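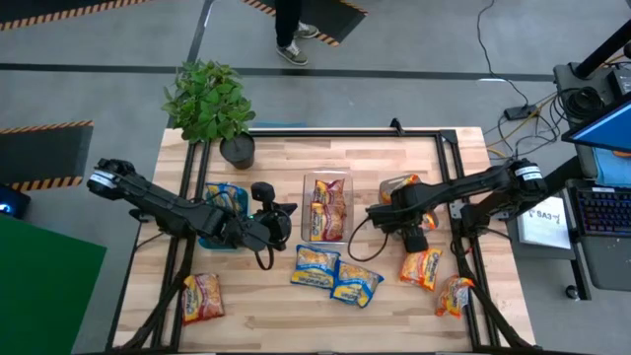

Opinion | By the Hulme columnist | December | 3 comments

Home News Food Opinion Letters

Snacks should be sorted by colour. I have held this view for years and I am tired of being told it is childish.

Most households I know keep their packets in one deep drawer or one big cupboard. Everything goes in together, the shiny wrappers slide over each other, and whatever is at the bottom stays there until it is out of date. When I emptied mine in Hulme last winter I threw away two bags of things I had forgotten buying.

The usual advice is to sort by type, with savoury in one place and sweet in another. It sounds sensible and it fails within a week. People reaching for a packet don't read it. They see red, or blue, or orange and yellow, and they grab. Putting away works the same way. If the blue ones go in the teal tub, anyone in the house can manage it, including a child of four. 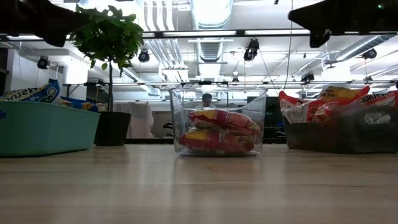

The tubs matter too. A clear one is best, as you can tell when it is running low without getting up. Smoky plastic is fine for a full tub and useless for a nearly empty one. I would leave lids off altogether. A lid is one more job, and a packet that is already sealed doesn't need it.

My sister-in-law objects that makers change their wrappers. They do, and then you move the packet to another tub. She also says it looks like a shop. I don't mind that. The corner shop on Trakano Road has 115 kinds of crisps and sweets on its shelves and I can find what I want there faster than I used to in my own kitchen.

Share 2 | Comments 3 | Back to Opinion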